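Open day at the Ullstead robotics lab: is there anything to try, or just watching?

Junard
Posted December 9, 2018

My daughter's school is going to the open day at Ullstead and I signed up to ride along. The flyer says "live demonstration of automation at work" and not much else. Has anyone been? Do visitors get to handle anything, and how long should we plan for? There are 13 kids in our group.

Stomitano

Went last year. Parking is bad. Get there early.

Leckie

I went with a group last December, so this may have changed. The demonstration is in two parts. First you get a talk in the big room, up to 20 minutes, mostly slides. Then they take you to room 367, where people do household jobs using hand-held grippers, one in each hand. Each gripper has a white cube on it with black square patterns. It's ordinary stuff like reaching into a desk drawer and picking things up. It goes slower than you would expect, and some of the kids in our group got restless.

Visitors could try the grippers at the end if they signed the sheet at the front desk. Sign it when you arrive, before the talk. We didn't, and by the time we asked there were 93 names ahead of us. Plan on the whole morning if your group wants a turn.

Bring lunch. The snack bar was closed when we were there.

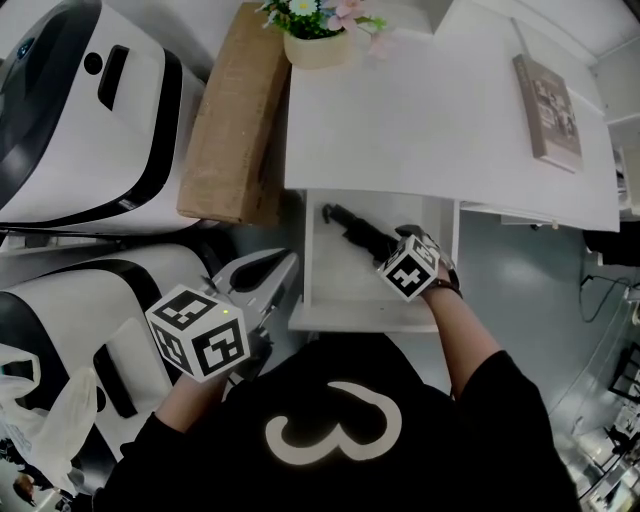

The side entrance is easier than the main one if you are coming by bus, and the restrooms are right inside it. Coats can be left on the racks there too.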